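Estent 3.2 review: three months with the two-arm planner

I put off moving to Estent for ages, mostly because our old planning setup sort of worked and I'd memorized all the ways it didn't. Then Aliki Katsaros down the hall in Stedville got it running on her bench in an afternoon, and I got jealous. So this is my write-up after using it since July, mostly on two arms with gloved hands and a ring-and-peg task.

First, the good stuff. The timeline view is lovely! You drag a grasp, a lift and a place onto two tracks, one per arm, and it works out who waits for whom. I used to write those waits by hand in a config file that had grown to 867 lines (don't judge me), and the Estent version of the same task is 131. Replay is great too. You scrub back to any point in a run and see the planned path, the path the arm took and the hand pose all together, with every camera lined up on one clock.

The grasp editor took me longer to like. Pinching a thin ring between thumb and fingertips is fussy, and the defaults close the fingers in an order that suits chunky objects. You can change the order per finger, but the setting lives two menus deep under "Contact" and I found it by accident. Once I had a pinch I was happy with, saving it as a template and mirroring it to the other hand was one click.

Perception is where I'd knock off a star. It finds pegs very nicely until a hand is over them, and then the pose estimate starts to wander. I ended up locking the board pose at the start of each run and letting the wrist view handle only the ring. Orange was the color I tuned on, and I still have a separate threshold file for purple. 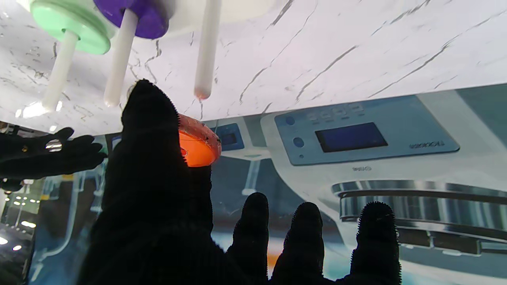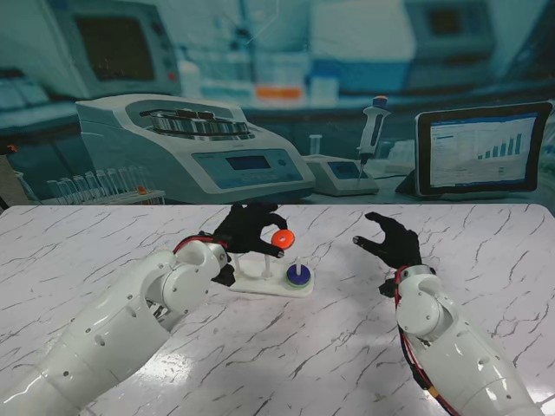

Two views of the ring task, wrist camera first and then the fixed one.

Planning speed is fine. My collision check runs 2,000 samples per move and I don't sit there waiting on it. The Drurkine plugin is faster for single-arm work, but it treats the second arm as a wall, so I keep switching it off. Balaskas has a nicer log viewer, if that's your thing, and Estent can export to it (use the flat format, the nested one drops the finger joints).

Support has been good. I sent in a bug about mirrored templates forgetting their speed limits and got a fix in the next point release. The manual is 63 pages and still skips the Contact menu completely, so please, someone over there, write that chapter.

Four stars from me. I'm leaving it on both arms, and I've started moving my old insertion scripts over next.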